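Reference > Fitness equipment > Care and upkeep > Console
3 min read
16 shares · 6 comments

Console (exercise machine)

The console of an exercise machine is the panel that shows workout data and, on most models, holds the controls. It is mounted on the handlebars of a stationary bike or elliptical trainer, or on the uprights of a treadmill. Older consoles use a small segment display behind a plastic window. Later types place a flat screen behind a single glossy cover, with touch areas in place of raised keys.

Construction

A typical console has a molded housing, a display, a control board and a cover panel. The cover is glass, acrylic or polycarbonate. Glass resists scratches best but adds weight. Acrylic is lighter and clouds if it is cleaned with strong solvents. Polycarbonate takes impact well and marks easily, so it is often given a hard coating.

The joint between cover and housing is the usual entry point for liquid. Home machines rarely have a full gasket there. The Wuron 512, a folding bike, has a foam strip along the lower edge only, while the Pevel rowing line uses a bonded cover with no open seam. Arnus consoles made before 2000 have membrane keys, which crack at the corners after long use and then let moisture reach the contacts.

Soiling

Sweat leaves salt and skin oil on the panel. Salt dries to a pale film, and oil shows as smears when the display is off. Dust collects along the edge of the cover and where the housing meets the handlebar. Dried sweat on metal parts below the console can cause rust at bolts and clamps.

Cleaning

The machine is switched off and, where it has a cord, unplugged. Dust is removed first with a dry cloth. A small amount of water or mild cleaner is then put on a microfiber cloth, and the panel is wiped from one side to the other with light pressure. Direct spraying is generally avoided on consoles with open seams. A clean, dry part of the cloth is used for the final pass.

Ammonia, bleach and abrasive pads are unsuitable for plastic covers. Alcohol wipes are accepted by some makers and ruled out by others; the Lorente manual limits them to the handgrips. Microfiber cloths are washed without fabric softener, which coats the fibers and leaves streaks on glossy surfaces.

See also: Handlebar grip; Membrane keypad; Microfiber

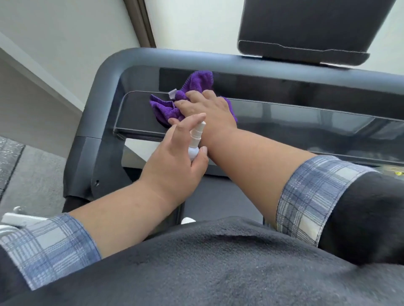

CATEGORY: CLEANING AND MAINTENANCE

Wiping a glossy console panel with a microfiber cloth, with a small spray bottle held in the other hand.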